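4.2 Grasp width estimation on soft packets

The Skeris planner takes one wrist view and predicts a closing width for the two fingers. Soft packets are difficult for it, as the film moves before the content does. We therefore label the width only at frames where both pads touch the wrapper (Fig. 6).

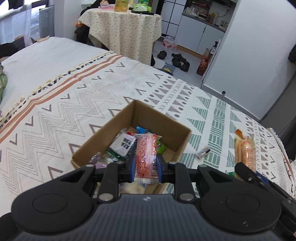 4.3 Approach pose

For the approach we keep the jaws open and align them with the two sides of the packet. Creased or shiny film disturbs the depth channel, so Medeiros uses color only in the last 80 mm. Neighboring packets are given to the planner as obstacles with a margin of 13 mm.
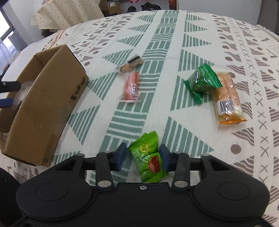

Sarnby, January 3, 2018. Revised version. The control loop was changed to 100 Hz after the first submission.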